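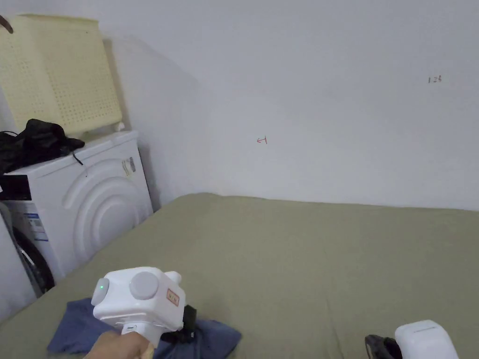 Rental listings should say where the washer is. My last search in Firner turned up 19 apartments with "in-unit laundry" and no word on which room it took up. A white front-loader against a plain wall, in the same small room as a wide surface covered in green fabric, is a fair layout for some tenants and a bad one for a light sleeper on night shifts. I paid 803 a month to learn which kind I am. One line in the ad would cover it, and landlords already find space to mention the doorbell.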